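Skillet Chicken and Rice for a Weeknight

Filed under: Suppers, One Pan

My neighbor Iqra Mohmand asked me to write this one out properly after she had it at our house twice. I had it on the back of an envelope, so the measurements below are the ones I checked while making it again last week. It feeds 4, or two people with lunch left over.

You need a wide skillet with a lid that fits well. Mine is 12 inches across. A smaller one will work if you cut the rice to one cup and the broth to two.

What you need

6 bone-in chicken thighs, skin on
1 1/2 teaspoons salt
1/2 teaspoon black pepper
1 teaspoon paprika
1 tablespoon oil
1 medium onion, chopped
4 cloves garlic, minced
1 1/2 cups long grain white rice
1 can (14 ounces) diced tomatoes, drained
2 1/2 cups chicken broth
1 cup frozen peas
Half a lemon

Getting ready

Take the chicken out of the refrigerator while you chop the onion. Pat the thighs with paper towels until the skin is dry. Mix the salt, pepper and paprika in a small bowl and rub it on both sides. Wash your hands and the board before you go on to the garlic.

Rinse the rice in a strainer until the water runs mostly clear. Let it drain well. 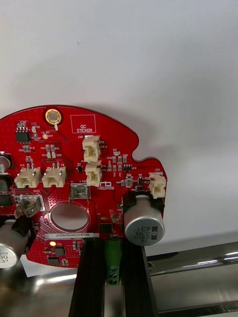 Red circuit board with a box marked QC STICKER.

Cooking

1. Heat the oil in the skillet over medium-high. Lay the thighs in skin side down and leave them alone for 10 minutes. If they stick when you try to lift one, give them another minute.

2. Turn them over and cook 4 minutes on the second side. Move them to a plate. They will not be done yet.

3. Pour off the fat until you have a couple of tablespoons left in the pan. Turn the heat down to medium. Add the onion and scrape up the brown bits as it softens. Add the garlic and stir for half a minute.

4. Add the rice and stir until the grains are coated and a few of them start to look chalky.

5. Stir in the tomatoes and the broth. Bring it to a boil, then set the thighs on top, skin side up, along with any juice from the plate.

6. Cover, turn the heat to low and cook 25 minutes. Don't lift the lid before 20.

7. Scatter the peas over the rice, put the lid back on and turn off the burner. Wait 5 minutes. The chicken should read at least 165 degrees in the thickest part, away from the bone. I like thighs closer to 180.

8. Squeeze the lemon over everything and serve from the pan.

If something goes wrong

Rice still hard: add a quarter cup of hot broth around the edges, cover and give it 5 more minutes on low.
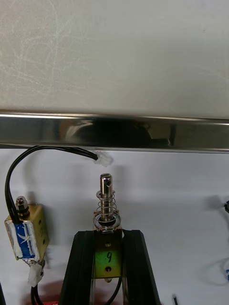
Rice too wet: take the chicken out and leave the pan uncovered on low for a few minutes. Fluff it with a fork, not a spoon, or it turns to paste.

Skin gone soft: it will soften some under the lid. If that bothers you, put the thighs on a sheet pan under the broiler for two minutes at the end. Watch them the whole time.

Changes people have made

Kheri Temba uses boneless thighs and cuts the covered time to 18 minutes. Dwynwen Penry leaves out the tomatoes, adds a chopped red pepper with the onion and uses an extra half cup of broth. I have tried hers and would make it again. Brown rice needs a lot more time and liquid, and I haven't worked out the amounts.

Leftovers

Get them into the refrigerator within two hours, in a shallow container. They keep 3 days. Reheat with a splash of water, covered, until steaming hot all the way through. I have frozen the rice by itself and it was fine. The peas wrinkle a little.

Canned tomatoes were 99 cents at the store here, so I bought extra, and in April I'll post the soup I make with them.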